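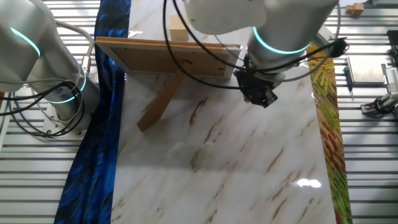 The two-arm bench at Damuren, with a picture frame and a wooden block on the marble-patterned work surface.

Choosing a gripper by its datasheet

A picture frame weighs very little. Most people can pick one up, fold out the leg at the back and put it on a shelf without looking. At Damuren, a small automation workshop that tests equipment for light assembly and packing customers, that job was used for most of a winter to compare two grippers, and it separated them more clearly than any of the heavier jobs did.

The workshop bought its pair of arms three years ago and has changed nearly everything attached to them. Grippers have come and gone, and so have the controllers. The arms are bolted down facing a shared work surface, and each can reach most of it. Trials usually begin with one arm doing the work and the other parked, then move on to jobs that need both.

The two grippers under comparison came from different ends of the catalogue. The Rukel is a two-finger parallel unit with a rated grip force set by the controller and a stroke wide enough for most household objects. The Oretti has a narrower stroke, costs considerably more, and reports finger position back to the controller at a higher rate. Both bolt to the same wrist plate with an adaptor. Both makers describe their product as suitable for delicate handling, a phrase the workshop has stopped reading.

Testing started with blocks. A wooden block is a forgiving object, with flat sides and no moving parts, and either gripper should be able to lift one all day. They did. Over 800 block lifts each, the difference between the two was too small to be useful. The Rukel was slightly quicker to close and the Oretti slightly better centred, and a customer moving blocks could save the money.

Frames were another matter. The backing is flat, the border is thin and the leg swings. A finger that closes a few millimetres low will catch the leg and fold it. A finger that closes too hard on the border will twist the whole thing as it leaves the surface. Standing a frame back up means that the bottom edge and the foot of the leg have to touch down close together, and if the edge goes down first at the wrong angle the leg slides.

The surface made things harder again. The marble pattern is glossy, and overhead lights leave a bright patch on it that a camera can mistake for an edge. Several staff wanted it replaced with something matte. It stayed, on the argument that customers have shiny benches too, and the vision settings were reworked to suit. Exposure was brought down and the program was told to look for the border of the frame before anything else. 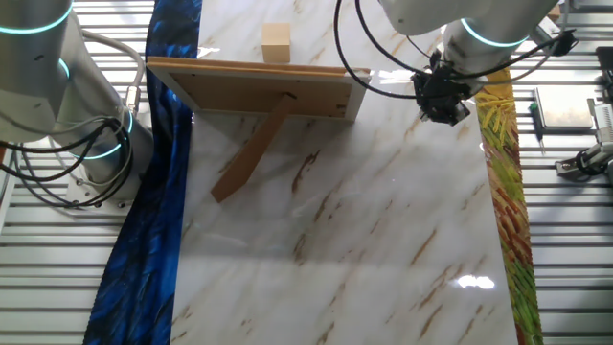
Each trial was scored the same way. The frame had to be taken by its edge, lifted clear, turned and set down standing. If it stayed up for 60 seconds it counted. If it was lifted but fell, that was recorded separately, and so was any attempt where the arm stopped itself on a force limit. Attempts where the camera failed to find the frame were left out of the gripper results and kept in their own file, which grew faster than anyone liked.

The Rukel lifted well. Its trouble came at release. The fingers open at one speed unless the controller is told otherwise, and the small kick as they parted was often enough to tip a frame that had been placed properly. Slowing the release helped, but it took the better part of a fortnight to find a setting that worked for both light and heavy frames, and it added up to 2 seconds to each cycle.

The Oretti had the opposite character. It let go cleanly from the first morning. Getting hold of the frame was the weak point, as the narrower stroke left little room for a bad approach, and if the camera was out by a small amount the fingers came down on top of the border. Longer fingertips fixed part of this. A second camera angle fixed more of it.

By the end, the workshop had 749 scored frame trials across the two units. The Oretti finished ahead on frames left standing. The Rukel finished ahead on cycle time and on hours lost to maintenance, where the Oretti's cable connector had to be reseated twice. The written report recommends the Oretti for anything that must be placed upright and the Rukel for nearly everything else.

Cabling took up more of the report than expected. On a single arm it can be tied back and forgotten. With two arms sharing a surface, a loop that hangs harmlessly in one position can swing across the other arm's path in the next. The workshop tried tight routing first and found that it pulled on the wrist at full extension. Loose loops were kinder to the connectors but had to be written into the program as space to stay out of. The current arrangement is a compromise and gets adjusted whenever a gripper is changed.

Controllers were the last item. The Ngubane unit now on the bench was chosen because it runs both arms from one clock, so that one can hold while the other moves without the two drifting apart. The older setup used a controller per arm and a signal line between them. It was fine for taking turns. For a job where one arm steadies the border and the other swings the leg out, the delay was long enough to matter.

That two-arm job is the next set of trials. The leg will start folded flat, and the frames will come in three sizes, including one with a stiff hinge that neither gripper has managed so far. Results are due in August.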